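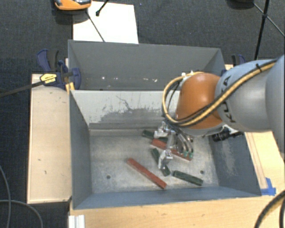 Gindstead Stikeo Hinged Knee Brace

The Stikeo is the knee brace we get asked about most, and we're pretty fond of it ourselves! It's a hinged, wraparound brace for people getting back on their feet after a ligament sprain, a meniscus repair or a stable injury around the kneecap, and it's made to be worn all day – under trackies, on the couch, down to the shops and back.

What we love about it

The wraparound front. If you've ever tried to drag a tight sleeve over a swollen knee, you'll know why we start here. The Stikeo opens flat, so you can sit on the edge of the bed, slide it under your leg and close it from the top down without bending the knee at all.

The hinges are a two-pivot design that follows the way a knee rolls and glides as it bends. Flexion and extension stops are in the little zip pouch, and they click in with a fingertip (no tools, no tiny screws rolling under the fridge). Your physio or surgeon will tell you which stops to use and when to change them, so please leave them where they've been set until then.

The lining is Teltasico, a brushed knit that breathes far better than the old neoprene. It comes out for washing, and a spare set is in the box.

Sizing

Measure around the leg 15 cm above the middle of the kneecap, standing, with the muscle relaxed.

XS: 33 to 38 cm
S: 38 to 42 cm
M: 42 to 48 cm
L: 48 to 54 cm
XL: 54 to 61 cm

Between sizes? Go up if there's still a lot of swelling. The straps have plenty of travel and you can trim them later. Left and right are the same brace, so just swap the hinge covers over.

Specifications

Product code: GS-1528
Length: 42 cm
Weight, size M: 627 g
Hinge stops supplied: extension 0, 10, 20 and 30 degrees; flexion 45, 60, 75 and 90 degrees
Colour: charcoal or navy
Latex free: yes

Looking after it

Take the hinges out of their sleeves, close all the hook tabs and hand wash the wrap and lining in cool water with a mild soap. Dry flat in the shade. Keep it out of the dryer – the heat ruins the hook fastening. A wipe with a damp cloth is all the hinges need, even after a day at the beach.

When to check in

Take the brace off and call your clinic if you notice numb or tingling toes, a change in skin colour, new calf pain or swelling, or rubbing that hasn't settled within an hour of loosening the straps.

Price and ordering

$274 per brace, including the spare lining and stops. Replacement straps and linings are sold separately under Tăng, our spare parts range.

Page updated 28/05/2022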